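Gray scuffs on matte white table top
Forum: Furniture Care and Repair

gsosa51
Matte white top, rounded corners, pushed against the wall. There is a faint band of gray marks near the center. Dish soap and a microfiber cloth did nothing. Finish type unknown, no label on the frame.

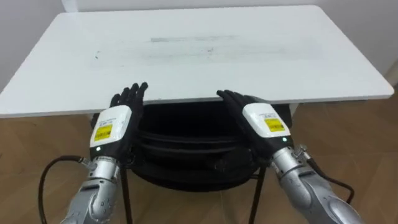

Marks are toward the back, near the middle.

Dodden
Gray on matte white is usually transfer from metal or rubber, sitting on top of the finish. Melamine sponge, damp, light pressure, 30 strokes, then check.

Rivadeneira_487
Disagree with the sponge. It is an abrasive. On a matte surface it leaves a shiny patch that shows worse than the scuff. Isopropyl on a white cloth first, test spot underneath.

Dodden
Used one on my own desk for years. No shine.

Rivadeneira_487
Your desk may be a different finish. Hers is unknown.

b_ibarra
Whichever you pick, brush off the dark specks at front left first. If they are grit you will drag them across the top.

gsosa51
Brushed. Will try alcohol on the underside tonight, sponge only if that fails.

Gisela Sosa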